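Home > Local > Riltton street sweeping moves to November mornings

Good news for everyone on my side of Riltton who has been wading through leaves to get to the car! The town has finally put out the fall sweeping schedule, and this year the trucks start in November at 7 a.m., a full hour later than last time (my neighbors with babies are thrilled, and so am I).

There are 47 streets on the list, up from last year, and Badawi Lane made it on at last. I've been grumbling about that one forever. Cars need to be off the curb by 6:45, and they really do ticket, ask me how I know.
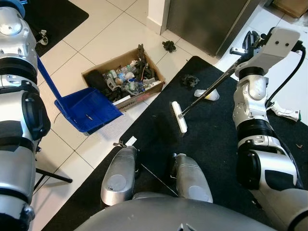

Leaf bags are free again too, 11 per household while they last. The town ordered 1000 and I'd bet they go fast, so swing by the Wikine Street garage early. It opens at 8 and the line was out the gate last fall.

If you're over in Rurevia, your schedule is separate and comes out later this month. I'll post it as soon as I get my hands on it.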